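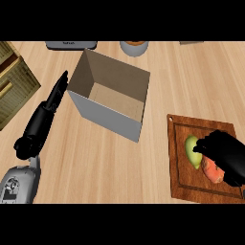
4.2 Comparing the two hand controllers in simulation

I'll be upfront about my bias going in: I wrote most of the Hurnden controller, so I wanted it to win. Adi Pasaribu set up the comparison so that I couldn't fiddle with it, and Aisyah Ngau scored every run without knowing which controller was driving.

The task is the same one we used in Section 3. Two arms share a wooden table, with an open cardboard box between the hands and the produce sitting on a cutting board off to the right (Figure 4). The right hand has to pick up one item and get it into the box, and the left hand is there to steady the box if it starts to slide. We ran 754 trials in total, and 300 of those used Kinnunen, our baseline, which just closes every finger at the same speed until the contact force hits a limit.

Kinnunen is better than I'd given it credit for. On a single item it's quick and pretty hard to upset. Where it comes unstuck is when two items are touching, and then it tends to grab at both and drop one on the way over. We logged 131 of these double grabs across the whole study, and most of them were Kinnunen's. Hurnden moves the index finger first and waits for a contact before the others curl in, so it can feel out which item it's on. That costs time – up to 5 seconds a pick when the first touch is a glancing one – and Bayu Gunawan has a fair point that a packing line wouldn't put up with it.

Figure 4. Simulated workspace for the controller comparison. The right hand is over the green fruit half and the orange-red vegetable piece, which are touching, with one finger reaching onto the fruit. The left hand is beside the empty box.

One thing we didn't sort out is friction. Both controllers used the same value for cut faces and for skin, and I doubt that's right for either. Tirta Yeoh is measuring some real produce now, and we'll rerun the touching-item trials with her numbers before trying any of this on the physical arms.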